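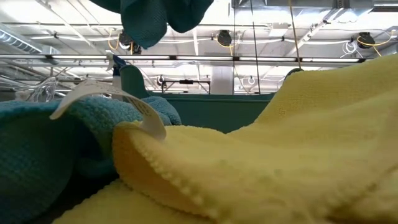

**August 2022, edit room notebook, Stivine series, season two**

Picked up the cut of episode three where Ea left it. Running time was 22 minutes and change against a slot of 20, so most of the day went to finding two minutes that wouldn't be missed.

What came out:

- the second kitchen argument (it repeats the first almost line for line)
- the drive to the lake, except the last shot with the radio on
- one confessional from each of the sisters, both on the same point

Ea wanted to keep the drive. I put it back, watched the act twice with it in, and took it out again. The act break lands harder when we go straight from the phone call to the door. She has agreed to look at both versions before we lock. They are saved as ep3_v13 and ep3_v13_drive.

Audio: the lav on the older sister rubs all through the dinner. Boom covers most of it. There is a stretch after the toast where neither is usable and I have covered it with the wide and room tone. If someone has the patience, try the camera track from B cam, channel two. I got something out of it in episode one.

Subtitles: Noltulell sent back the corrected file. Line breaks are better. They still spell the grandmother's name two ways. Sent a note.

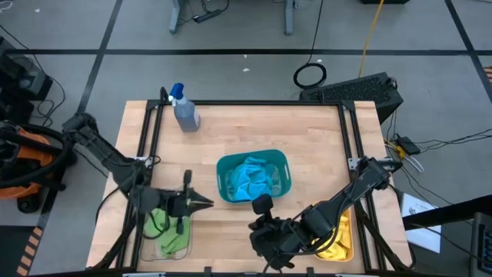 *Photo: Estíbaliz Palacios*

Music. The Iglesias cue under the opening is cleared for broadcast but not for the online extras, and we have used it in three of them. Replaced it in two with the short guitar piece from the library. The third is cut to the beat of the cue and will need a proper recut. Left it for now, marked red in the bin.

Logging. The bin for this episode now holds 787 clips. A good part of those are false starts and slates that should never have been brought in. Proposal for episode four: log on the day, star ratings only, and leave anything unrated on the drive. Ea did it that way on the January shoot and the assembly took nearly half the time.

Interview with the show's creator for the press page: we have the full recording, and the network wants a short version. Questions on how the cast was found are strong. The part on ratings drags. She talks well about the first season being turned down and then bought by Bovoditz, so start there and drop the hello. Keep her laugh at the end of the answer about her mother.

Color: not started. Dinner scene goes green on the left side of the wide, from the window I think. Compare with the singles before touching it.

Storage: the backup of the shuttle drive stopped partway with a read error. Ran it again on the other cable and it finished. Checksums match. The bad cable has tape on it now and is in the drawer, please don't put it back on the cart.

To do

- [ ] Ea to pick a version of act two
- [ ] recut third online extra without the cue
- [ ] B cam channel two, after the toast
- [ ] chase Noltulell on the name
- [ ] lower thirds: younger sister's job title is out of date
- [x] export of episode two for the captioners

E.P.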